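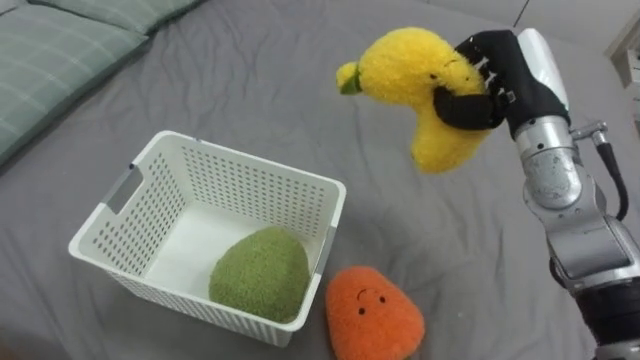 Ronstead Opens Its Home Robot Handling Rules to Everyone, Free to Use and Free to Argue With

Hi from Ronstead! We've been writing down how we think a robot arm ought to behave in a bedroom, and this July we're putting the whole thing out in public. It's called the Trolance Code, it's written in plain English, and you don't have to sign up for anything to read it.

I got into this because the safety paperwork I grew up with was all about factories, with fences and floor tape and a big red button on a post. Great stuff, but my sister's spare room has none of that! So we started with a small household job, picking up soft toys and putting them in a basket, and wrote rules for that first.

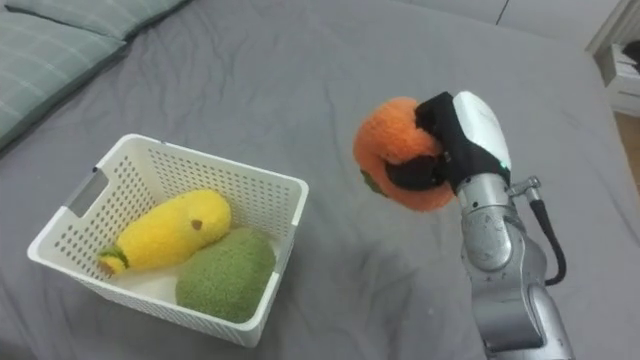 The grip rule took us the longest. Under the Code, the hand closes only as far as it needs to keep hold of the item, and if a person reaches into the work area, the arm stops where it is and keeps its grip until somebody tells it to go on. We argued over that second half for weeks (I wanted it to set the toy down first, and I lost). Every stop gets logged, along with who restarted the arm.

Our team and our friends at Tomura went through 3757 logged pickups while drafting, and 791 of them got a second look by a person who hadn't been there on the day. That second look is now a rule too. If you want to say you follow the Code, you need 1000 pickups on record and 2 reviewers who didn't set up the task. 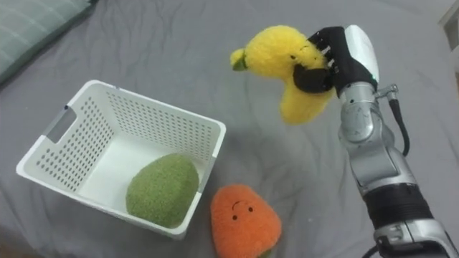
Farzana Mohmand
Head of Home Standards, Ronstead

Anyway, back to the rules. Cables get their own page, and I'm a little proud of it. Any cable on the outside of an arm has to be checked through the full reach before a session starts, and again after the arm has been moved to another room.

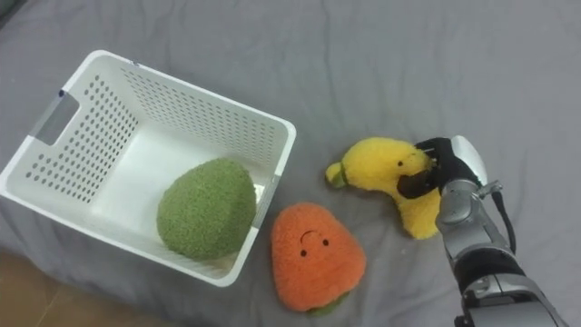 Clear labeling of the work area is the part I expect people to push back on. We ask you to write down what's in reach before the first pickup, and that includes the soft, boring stuff. A gray sheet with folds in it goes on the list, and so does a white basket with holes in its walls, because fingers can catch on either one. Toys still outside the basket get listed separately from the one inside. It's a bit fussy, I know, but it takes a few minutes and it made our logs so much easier to read.

Cropper has agreed to host a drop-in session on the Code, on a Saturday at 10 a.m., and you're welcome to bring your own logs and your own complaints. For a copy of the Code or a seat at the session, ask for Uzma Virk at the Ronstead press desk.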